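Switching an old dog to a ramp

Our dog is 11 and has a back that the vet describes as "not great." For years she got into the car by jumping, and out of it the same way. In February she started pausing at the bumper before each jump, so I bought a ramp. These are my notes on the training, which took longer than the product page suggested it would.

The ramp is a Plostero, the folding model. Open, it gives a slope of 22 degrees up to our cargo floor. I measured this with a phone level app, then again with a tape and some arithmetic, and got the same answer both times. The surface as shipped was a sandpaper-type grit. She disliked it on the first contact and would not put a second paw on it. I covered it with a strip of rubber-backed carpet runner, held down with clamps at each end. The clamps stayed on until the glue arrived.

Stage one was the ramp flat on the living room floor. She walked over it for kibble, in both directions, several times a day. I did not lure her by the collar and I did not lift her onto it. By the end of the first week she was lying down on it to wait, and I took that as a pass.

Stage two was a low slope, with the far end on a step 2 inches high, then a deeper step, then the porch. I moved up a level only after she had walked the current one three days in a row without stopping. We went back a level once, after a delivery truck startled her halfway up.

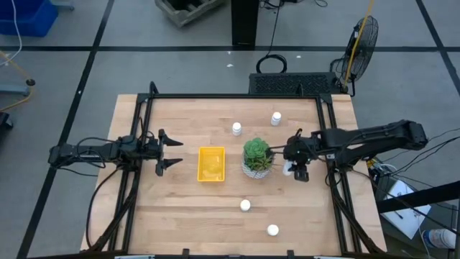
Starura Senior Dog Club – Training and Home Care

Stage three was the car, and this is where my plan had a hole in it. The car moves. With the engine off and the parking brake on, the rear suspension still drops a little when 40 pounds of dog reaches the top of the ramp, and the lip of the ramp shifts on the bumper. She noticed on the first try and backed down. Backing down a ramp is the worst thing she can do for her hips, so I stopped there for the day.

The fix was the tether strap, which I had left in the box. It clips to the cargo anchor and keeps the lip from sliding. I also parked nose-down on our driveway, so the tailgate end was on the uphill side and the slope came down to 16 degrees. The next session was on a Thursday evening and she went up at a walk, turned around inside, and sat.

Coming down took more work than going up. An older dog puts a lot of weight on the front legs going downhill, and mine tries to finish early by hopping off the side for the last third. I walk next to her with one hand on the harness, on the side she prefers to bail from. The harness is a Rathnayake with a rear handle. It is well made, but the belly strap needs to be re-tightened after a few minutes of walking.

I keep a log on Wikport, because otherwise I remember only the bad sessions. Each entry has the slope, the surface, the number of passes and whether she hesitated. Hesitation is the useful column. It goes up the day after a long walk, and on those days I use the porch steps less as well.

Current state: she uses the ramp for every car trip, up and down, with the harness on. She still looks at the bumper first. The carpet is wearing at the top edge and I will replace it before winter, probably with a ribbed rubber mat if I can find one narrow enough.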